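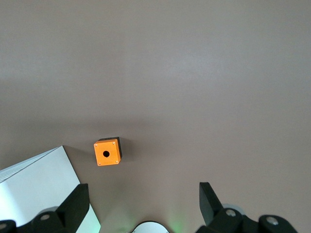

Workcell budgeting

Workcell budgeting is the planning a shop or school does before it buys a robot arm, along with everything the arm will need once it is out of its crate. The term covers the arm itself, the gripper, the table it is bolted to, the parts it will practice on, and the many small purchases (cables, screws, spare fingertips) that people tend to remember only after the order has gone in.

Background

Early buyers often treated the arm as the whole purchase, and it is easy to see why, as it is usually the biggest number on the page! The planner Rozália Vávra, working for the furniture maker Jevwood, suggested a different order of work. She asked her colleagues to write down the task first, down to the size of the smallest part to be picked up, and only then to look at catalogs. Her worksheet ran to 53 lines, and the arm did not appear until well into the second page.

Typical costs

Grippers are commonly priced apart from the arm. A simple two-finger model will handle a good many everyday jobs, such as lifting a small push-button housing from a tabletop, though the opening between the fingers should be checked against the widest part on the list. In the Flirnatton training shop, the first-year plan set aside $2,840 for the gripper and its mounting plate, and another $1,000 for tabletops, lighting and practice parts.

Staff time belongs in the plan as well. Vojtěch Slanina, who kept the books for the Skunorora project, recorded 74 hours of setup and teaching before regular work began, and he charged them to the equipment budget so that the next group would know what to expect.

Renting and buying used

Some shops rent through the fall and decide in October, when next year's money is being divided up. Used arms cost less, but a buyer should ask whether the controller and its software license are part of the sale.

See also: Gripper selection; Říha worksheet; Spare parts planning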